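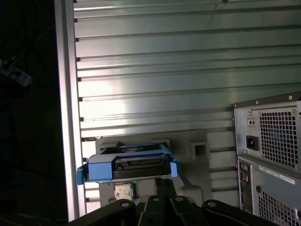 A reader in Lunton wrote to tell me that keeping every photo is the same as keeping none, and that I should delete most of mine before I back anything up. I read the email twice and then spent a Sunday trying it.

I had 17 folders from the August trip to Plellport. Two of them were copies of each other. One held nothing but the ferry dock, over and over, in flat gray light. I got through three folders before lunch and stopped, which tells you how fast I am at this.

My rule now is 10 pictures per trip, printed, in an album with the place written on the back of each one. The rest stay on a drive and I don't sort them. The reader would still call that cheating — fair enough.

The album is a plain one with black pages. I still need corners for it, and the stationery shop closes early on weekends.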